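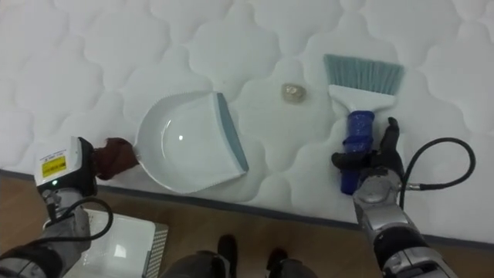
Crumbs love a bed! You have a cracker while you read, you wiggle a bit, and little bits of it end up all over the place. On a bare mattress they're easy to spot, like the small beige scrap lying on the white stitching near the dustpan. Those rounded, cloud-like shapes are called quilting. Thread is sewn through the layers to hold them together, and every line of thread makes a tiny valley. Guess where crumbs like to roll?

## How a dustpan and brush team up

A brush is really a crowd of thin, bendy sticks. Each bristle can poke down into a groove, bend, and spring back up, and when it springs it flicks the crumb along. Try it with a dry paintbrush and a few grains of rice. You'll see them hop!

The dustpan's job is to catch. Look at its front edge and you'll find a strip of rubber. Rubber is soft, so it can squash down flat against whatever is under it and close up the gap where crumbs would sneak through. Pretty clever for a thing that lives under the sink!

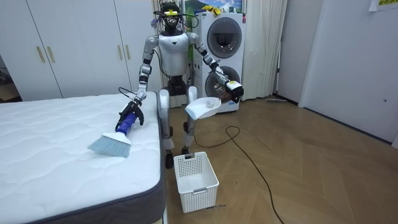 *Reading time for the whole page: 2 minutes*

## Why not just shake it?

You can shake a sheet out the window (ask first!), but a mattress is much too big and heavy. Brushing is quick and quiet, and it doesn't need a plug. Start at the far side and make short strokes toward the pan. Long, wild strokes send crumbs flying onto the floor, and then you've got two places to clean.

Some dustpans have a row of little teeth, too. Pull the bristles across them and the fluff combs right out, ready for the trash.
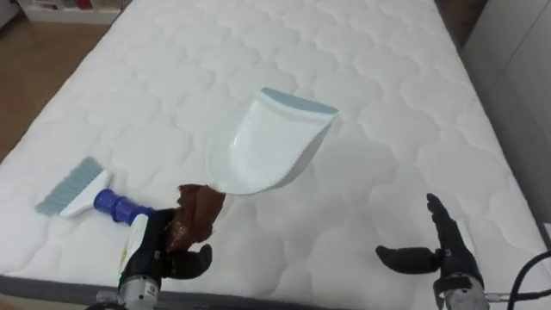 Hair and lint are trickier than crumbs, as they cling to the cloth. Go over the same spot 6 times with light strokes and see how much you can gather up.

**Try this!** Before clean sheets go on, brush one half of your mattress and leave the other half. Now run your hand over both. Can you feel the difference?

*Pendo Home Explorers, page 25*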